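Throw bag bench notes, 24th February 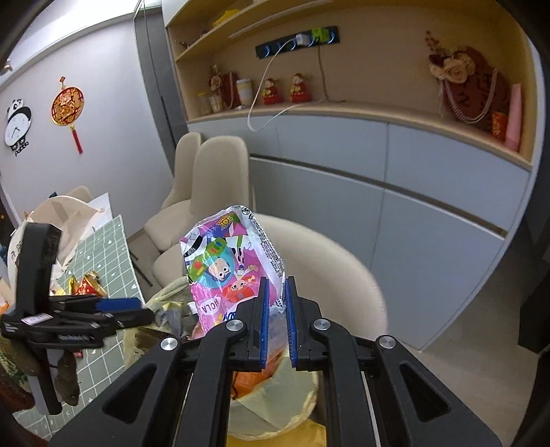
Pink wrapper between the two blue finger pads.

Great session on the river rescue bags, best one yet! Hae-won Ha got the new Quinlan line stuffed in under a minute and it paid out clean on all 5 throws, no snags at the neck. Old Sircombe bag hung up twice (same spot as before, where the drawcord rubs).

Pull test on the spliced loops: bowline let go at 1,000 lb, the long splice held to 1,600 and I stopped there. So happy with that splice. Going with it for the Vusmont Falls set, all 4 bags.

Still to do: reflective tape on the bag bottoms, and ask Wirkitau if the wider foam discs are back in stock. Would love to have these hanging at the put-in well before July, when the tubers show up.

Wet throws next, gloves on.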